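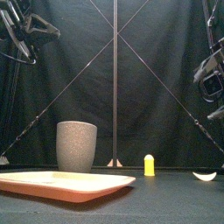

A speckled gray cup and a rectangular tray on a dark tabletop.

The Long Life of an Everyday Cup

My grandmother kept her good china behind glass and her real dishes next to the sink, and if you wanted to know what kind of house it was, you looked next to the sink. I have thought about that a lot this summer, driving the back roads out of Berkley and stopping at more pottery sheds and secondhand barns than my trunk (or my husband) would have liked.

The first stop was Furel, a little two-kiln pottery at the end of a gravel lane, where they have been making the same round-bellied mug for 40 years. The handle got a bit wider in the eighties, after customers with big hands complained, and the glaze changed once when a supplier closed. Otherwise it's the same mug. They fire 171 at a time and expect to lose 7 or so to cracks, and the cracked ones go out on a bench by the gate with a coffee can for your quarters.

I bought two good ones and, of course, three off the bench.

Mok is a different sort of place, a barn full of other people's kitchens. Diner saucers, wedding sets missing the gravy boat, church-supper platters with a name still taped to the bottom! In April they took in the whole pantry of a boarding house in Dusamus, and it was still being unpacked when I came through, newspaper everywhere. Around 100 cups, and hardly two alike. The boarders had brought their own, you see, and left them behind when they moved on.

I stood there much longer than I meant to, picking them up one after another. Some were thin at the lip where they'd been used hard. One had a chip that had been sanded smooth – a careful job, too – so it wouldn't catch anybody's mouth.

I took that one home. It holds a little less coffee than I like, so I get up twice, and it lives next to the sink with the others.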